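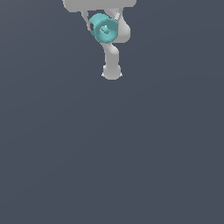
Gilness wants to charge households for every bag of trash past the second, and the town says the change will cut waste by 27 percent in a year. It has not said how it got that number.

The plan went before the council in May. Each home would get 2 free bags a week, with stickers sold for the rest. The town points to a trial in Solau, where 1,524 homes took part and bag counts fell. Bag counts are easy to bring down. People buy bigger bags, or they drive the extra to a relative's place. The trial report gives no weights at all.
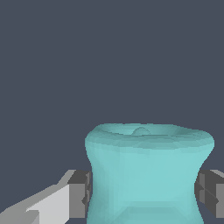

Silvia Dvořáček told the council that her street had already seen more dumping behind the shops, and asked why pickup there was cut first. She got a promise of a written reply.

Then there is the money. Weerasinghe, the hauler, would print and sell the stickers and keep a share of each sale. The size of that share is blacked out in the papers the town released - an odd choice for a plan sold as open and fair.

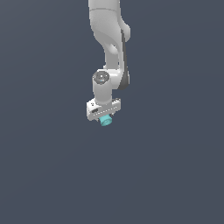
According to Moushumi Jayawardena, large families will pay the most and were never asked. A petition against the fee has 3,000 names on it. The council votes next month, and the meeting starts at 7 p.m.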